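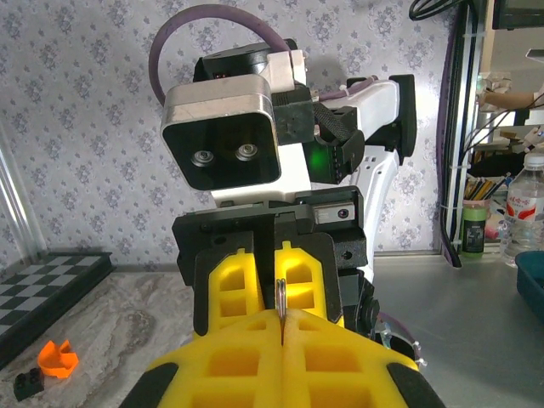

4. Loading the key plate

The Torkus key plate is a flat stainless steel holder with a large cutout for the hand and a row of small openings along one long edge. Each opening takes one split ring. The single round hole on the opposite side is for hanging and is not used for keys.

Before you start

Work on a hard, flat surface. Keep loose rings away from the table edge.

4.1 Fitting the rings

1. Lay the plate flat with the row of openings to your right.
2. Open the split ring with a thumbnail or a ring tool. Do not use a knife.
3. Feed the free end through the opening and turn the ring 2 full turns, until both coils have passed through.
4. Spread the rings along the edge so that they do not bunch at one end.
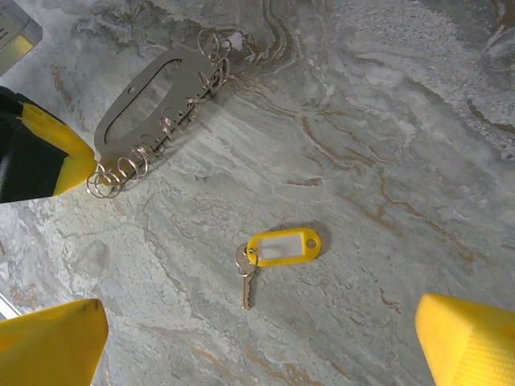 4.2 Adding tagged keys

1. Write the key number on the tag before the key goes on its ring. Numbers above 2000 are reserved for the Plivbridge stores.
2. Slide the key and its tag onto the ring as a pair.
3. Enter the number in the key register.

CAUTION: Do not force a ring that binds in its opening. A stretched ring can release its key.

Note: Ring sets are supplied in bags of 40. Check each ring for a gap between the coils and discard any that do not close.

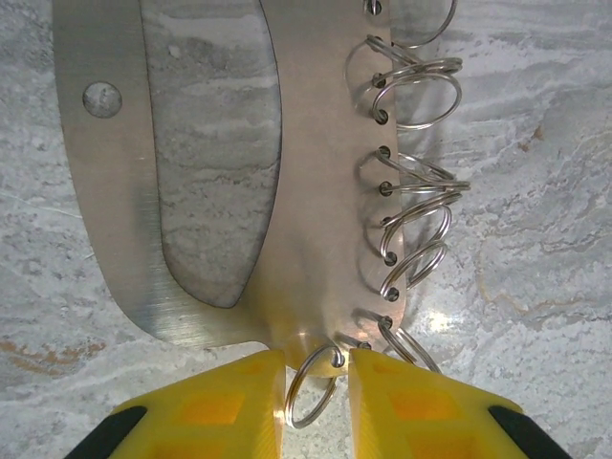
Toshio Yagi writes that he fits the end rings first and works toward the middle, and that this order is also acceptable for plates already hung on a hook.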